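Quick note before you download anything: this is the small release of Travby, my set of hand-guided demos for tidying soft stuff off a bed. The big one is still sitting on a drive at Gresosside while I fix the timestamps (my fault, long story).

# Travby-small

- 433 demos, 36 of them held out for testing
- 2 grippers per demo, one in each hand
- 20 frames per second
- Tasks: `fold_shirt`, `sort_socks`, `clear_bed`

## How I recorded it

You hold the grippers, you do the chore, and the robot learns from what your hands did. I tried remote control first and I was so slow at it that I gave up on anything with sleeves!
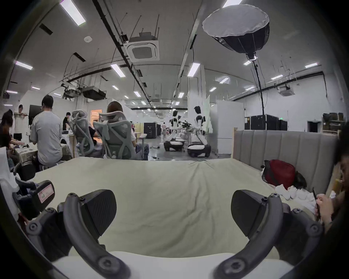

Clutter was the bit I cared about most. My first policy, Javau, was trained on bare sheets and fell apart the moment anything else turned up, so `clear_bed` mixes big things with fiddly ones: a red backpack up against the headboard, say, with a little pile of white socks in front of it. The bag gets a label of its own (`bulky`) and you can filter on it. I'd leave it in, personally. Filtering made my numbers prettier and my robot worse.

For `fold_shirt` the start state is a crumpled shirt, never a flat one. Take hold of both ends, pull it out sideways until it's stretched between the jaws, and only then start folding. I try to keep both hands moving at the same speed (if one hand races ahead, the policy picks that up too, and it looks very silly on a real arm).

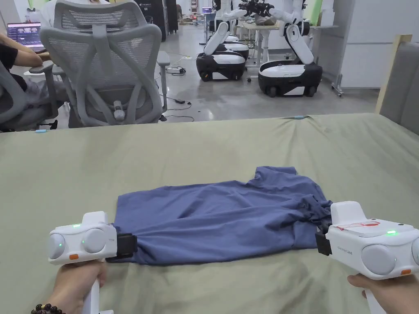 Song wrote back after trying the fold demos and said the pauses between grabbing and pulling were too long, and that trimming them gave a much steadier policy. Fair point! I've added a `--trim-pauses` flag to the loader. It's off by default for now.

## Known problems

- Left and right are swapped in the first batch. The loader fixes it, but raw files don't.
- Jaw width drifts a bit in long `sort_socks` runs. Recalibrating between runs helps.
- The June update renamed `cloth` to `fabric`. Old configs will complain.

If you train something on this, open an issue and tell me how it went, failures very welcome.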